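## 4. Homing the Pradville two-arm cell in the simulator

Do this before you touch the real cell. Simulated arms are cheap to replace.

1. Load the Pradville scene and wait for the room to finish drawing. It will take as long as it likes.
2. Check that both base plates sit flush with the platform. A floating plate means the Zividus import has guessed your units again.
3. Select the left arm and run **Home**. Leave the right arm alone until it stops.
4. Repeat for the right arm.
5. Set the cable slack to 215 mm on each arm. Less than that and the cable snags at the elbow.
6. Lower the right gripper over the test block and close it at speed 2. Speed 7 exists. Christos Kalogeropoulos has used it, and the block has yet to be found.

**Note:** The cables are purple so that you can pick them out against the white links. Requests for other colors go to Silvan Koller, who will say no.

**Caution:** Never home both arms at once. The collision check runs after the collision.

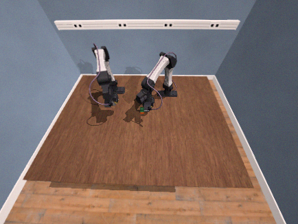

*Fig. 4. Simulated cell, right gripper low at the test block.*

7. Save the pose under a name you'll recognize in January. "Final_new" is taken.

If an arm refuses to home, reload the scene and start over from step 1.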